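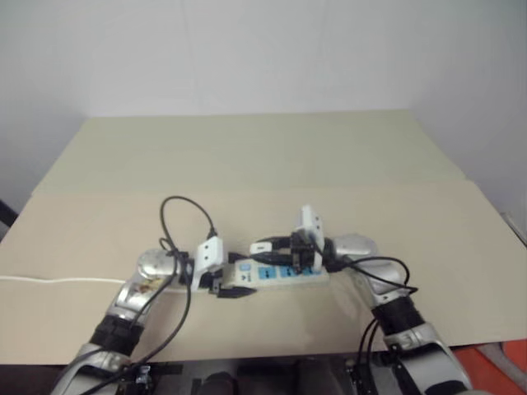 The Register

The mark came in under class 8, hand tools, filed by a firm called Protent on behalf of a client in Stesuvier. It was application 2,227 in the office's series, and it was given to Roman Marciniak for examination.

The procedure had four stages. First, the mark was checked for legibility at stamp size. Second, it was coded by element: letters, animals, plants, plain shapes. Third, the codes were run against the register. Fourth, the examiner compared the results by eye and wrote a report.

The mark was a letter B made of two curved strokes, with a gap at the left where the upright should have been. The client was named Baran. The accompanying statement said that the gap represented an open door. Marciniak coded it as a letter, incomplete, and as two arcs, unjoined. He did not code the door. Statements of meaning had no standing in the register.

The search returned 3 results. Two were dismissed on class. The third was a bird in flight, owned by Trarnen, maker of chisels and planes. The bird had no body, only wings, drawn as two arcs.

He printed both marks at the same size and placed them side by side. They were different. He turned the Baran mark a quarter to the left and they were the same, within the thickness of the line.

The manual covered rotation in one paragraph. A mark was to be judged in the position in which the public would meet it. Marciniak considered the position in which the public would meet a mark on a chisel. It would be stamped on the blade, close to the handle. A chisel could be hung on a wall, laid in a drawer or held in the hand, and in each case the mark would stand at a different angle.

He took a chisel from the cabinet of samples and tested this. He hung it, laid it down and held it. He wrote down the angles.

The Trarnen file was thin. It held the original drawing, dated in May of a year before the office kept typed records, and a letter from the founder. The letter ran to 200 words. The founder wrote that the mark was often taken for a bird, and that he had stopped correcting people. It was the first letter of his wife's family name, laid on its back. He had left out the upright to save on the cutting of the stamp.

The name was not given. Marciniak read the letter again and looked for it on the reverse of the sheet.

He returned the letter to the file. Under "Grounds" he wrote: conflict in appearance, see angles attached. Under "Remarks", a field that was seldom used, he wrote that the examiner suggested the parties be put in touch. Then he signed the report, dated it February 9, 2018, and took the next application from the tray. It was a fish.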